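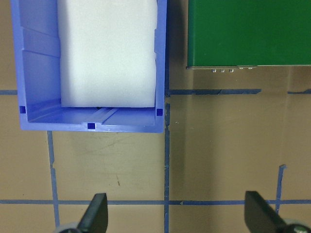

Ticket 1030
Product: Katar streaming catalog, artist pages
Status: Closed
Opened: 2019-09-19
Priority: Normal

Reported problem
The artist page for Visser shows a biography and photo belonging to a different act. Visser is an ambient duo on the Banum label. The biography text describes a techno producer with the same name. Album list is mixed: 63 tracks listed, 9 of which are not by the duo. Monthly listener count is combined.

Steps to reproduce
Search for "Visser" in the web player. Open the first artist result. Scroll to Biography. Same result in the desktop app and on mobile.

Support, first reply
Confirmed. Both acts resolve to one artist ID. Please send the release codes for any titles that do not belong to the duo, and the name of the distributor.

Customer reply
List attached, 3 releases. All of them were delivered through Vondisham. The duo's own albums come direct from the label. The page was correct until July, when the techno EP went live.

Support, log
Checked the delivery feed. The Vondisham files carry the artist name only and leave the artist ID field blank. On import, a blank ID is matched by name to the oldest existing page. The biography was then overwritten by the newer delivery.
Created a second artist page and moved the 3 releases to it. Track count on the duo's page is now 54.
Restored the previous biography from backup. Photo cleared, label to upload again.
Search index rebuild queued.

Customer reply
Albums are correct now. Biography is still the wrong one on mobile. Web is fine.

Support, log
Mobile app caches biography text separately from the album list. Cache entry purged on the server. Asked customer to sign out and back in.

Customer reply
Correct biography on both phones. Photo uploaded. Play counts for the EP still show in the duo's total.

Support, resolution
Listener totals are recalculated in the monthly run and cannot be triggered by hand for a single page. Distributor notified to fill in the artist ID on future deliveries. Reopen this ticket if the totals are still combined after the next run.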